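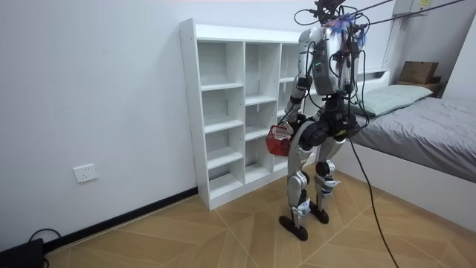

Print this page | E-mail this page

Ferstead bedroom cell: progress report to the Rao fund
25 July content: maintenance and set-up
Prepared by Kavitha Marar, July 25, 2018

1. Position since the last report

The cell at Ferstead is back in use after the cable work. We lost 7 working days to it, against the four we had allowed. Spending on the repair stands at £2490, nearly all of it on replacement cable and connectors, and is inside the maintenance line you agreed.

2. Cables and overhead support

The intermittent dropouts in the left arm were traced by Eusebio Pastor to a connector at the top of the torso. The pins had worn where the bundle flexed each time the robot turned towards the shelving. He replaced that connector and two others of the same age, and re-made the strain relief at the bracket. The bundle still looks untidy. We have left it unwrapped for now so that single cables can be pulled and tested, and will sleeve it once the run of checks is finished.

The long cable from the hips still goes down to the floor. It gives no trouble while the robot is standing at the cubbies, but it has to be moved by hand before any walk towards the bed. Subbarao Nair has drawn up an overhead route for it. Parts are on order from Gevcombe.

3. Joints and feet

Both knees and the left elbow were opened, cleaned and greased. The left ankle had some play in it and was shimmed. The tiled floor is harder on the soles than the matting at Birncombe was, and we now look at the feet at the start of each session.

4. Set-up checks

The standing position is set from the shelving unit, which stays against the back wall. We run the check with the cubbies cleared and the red basket held low in the left hand, as it is light and the grid sides give the fingers something to close on. Of 68 trial holds since the repair, none ended in a dropout. Three were stopped by the operator — two for the floor cable and one for a late start on the log.

Fatima Aliyu has rewritten the start-up sheet. It is now one side of paper and is signed by whoever powers up.

5. Outstanding

Overhead route for the hip cable: parts awaited.
Sleeving of the upper bundle: after 31 further sessions without a fault.
Spare elbow joint: quote received, not yet ordered. We would like your agreement to this before October, when the present one is due for another strip-down.
Second trained person for repairs: Skarphéðinn Damgaard has started and has done one connector change under supervision.

E-mail this page | Print this page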